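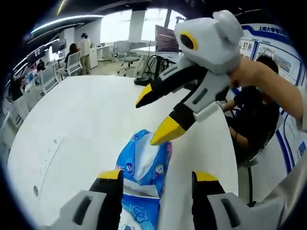 ## The Cult of the Empty Counter

Hjalti Skov charges by the hour to tell people they own too much. His company, Droltent, will come to your home, look through your kitchen and hand you a list of things to get rid of. I sat in on a visit in February, in a two-bedroom apartment in Usurcombe, and by lunch the list ran to 59 items. A garlic press was on it. So was a perfectly good colander.

I have my doubts. Skov told me a clear counter leads to a clear head, and when I asked how he knew, he said his clients report it. They would. They've just paid him.

Oluf Damgaard, a client from last year, was more frank. He bought back eight of the things he gave away, the colander first.

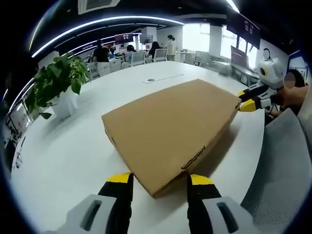
Decluttering has never been very curious about where the stuff goes. Skov's answer is "onward," a word he uses a lot. Onward mostly means the thrift store on Gunnlaugsson Street, where Yasuo Kaneko has run the back room for years and turns down some 40 percent of what comes in. A plain tan cardboard box, closed up and set on a white table, looks like a job finished. Kaneko still has to open it, and he says he can guess most of what's inside by the weight.

He doesn't blame the donors much. He does wonder why a 45-minute session on letting go can't spare five minutes on the dump.

I asked Skov about that. He said he'd think about it, then asked if I really needed two notebooks.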